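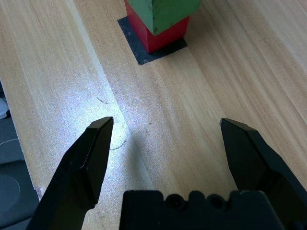 Figure 3. Wrist camera view with the gripper open and the green block on the red one. The dark square marks where the tower has to stand.

4.2 Looking from the wrist and from the head

The result we are most excited about came from a very small change. In our first version of Kekana, the head camera and the two wrist cameras were fed to the policy with equal weight for the whole of the task. It worked, up to a point. Red went onto the pad, green went onto red, and then the third block would come down a little too far to one side and take the tower with it. We spent a good part of September blaming the grippers.

Marthinus Chauke suggested that we stop asking which camera was better and ask when each one was better. The head camera is very good at telling the policy where everything is on the table, and which arm has the easier reach. Near the tower it has a harder job, as the gripper can get between the camera and the faces that matter. A wrist camera has the opposite trouble. It sees the contact area at close range, but it may see only part of the tower (the top of the green block is out of view in Figure 3) and it can miss a loose block altogether.

We therefore let the policy learn a single number per arm, the view weight, which is updated at every control step. A weight near zero means that the arm listens to the head camera, and a weight near one means that it listens to its own wrist. We give no labels for this number. It is trained only through the action loss, together with the rest of the network, and it adds so little to the model that we could keep our old training settings as they were.

What a pleasure it was to plot it! During the reach, both weights stay low. As an arm closes in on a block its weight climbs, drops again while the block is carried, and climbs once more over the tower. We had half expected a noisy line that would need a lot of smoothing before anyone could read it, and the plots in the appendix have had no smoothing at all.

4.3 The third block 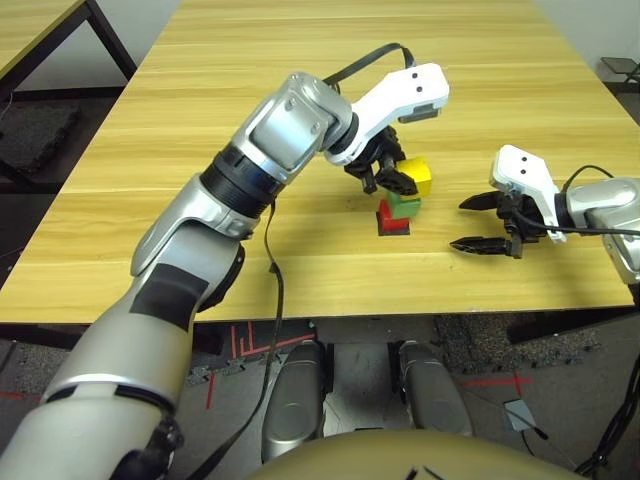

Figure 4. Head camera view during a placement. The left gripper holds the yellow block over green and red while the right gripper is open beside the tower.

Placing the third block is where the two versions part company. The target is small, it is higher than the first two, and it may not be square to the table: in many of our runs the green block sits slightly off the red one, and the policy has to place yellow on the tower it has, whatever the plan said. A fixed drop point measured from the pad does badly for just this reason. The Wakell baseline uses one, and its failures bunch up at this step.

With the learned view weight, the arm slows over the tower and makes a short sideways correction before it lets go. We never asked for this. There are corrections of the same kind in the demonstrations, but they are brief and easy to lose in averaging, and the equal-weight version did lose them. It was a lovely thing to see them come back.

The other arm is left free during this step. We tried having it steady the lower blocks and gave the idea up, as a gentle touch at that height was enough to turn the green block. It now waits open nearby, and takes over only if the next pick is on its side.

4.4 Training data and starting layouts

All demonstrations were recorded at the Clirmont bench by teleoperation, over 14 sessions, giving 175 complete runs of the Plornelen task. A run starts with the three blocks apart on the table and ends with the tower on the pad. Operators were free to choose either arm for any block, and we are very glad that we left this open. It gave the policy real variety in which hand goes first.

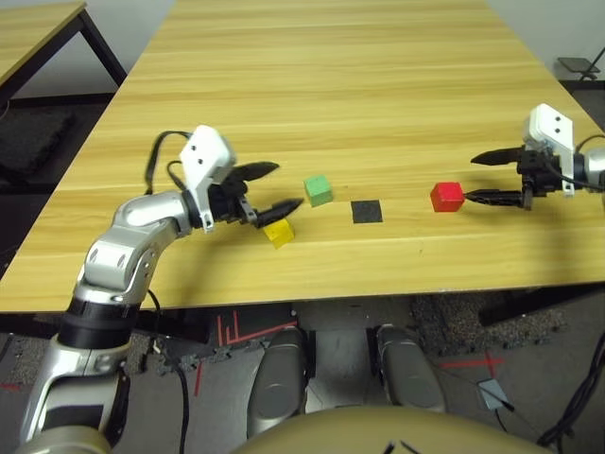

We kept 7 starting layouts out of training altogether. These were picked to be awkward in different ways: a block turned at an angle to the table edge, a block close to the pad so that there is little room for a finger beside it, or two blocks on the same side so that one arm has to do more of the work. No layout was dropped after we had seen the results.

The remaining runs were used whole. We did not trim pauses, and we did not remove runs in which the operator missed a grasp and tried again. An early model trained on tidied data was quicker on the first block and hopeless after any slip, and it would close on air and carry on to the pad as if it held something. Leaving the second attempts in cured most of this. The main weakness that remains is the handover of effort between arms when a block lies midway between them. Both arms sometimes set off for it, and one must back away, which costs time even when the tower is finished. Section 5 looks at those runs one by one.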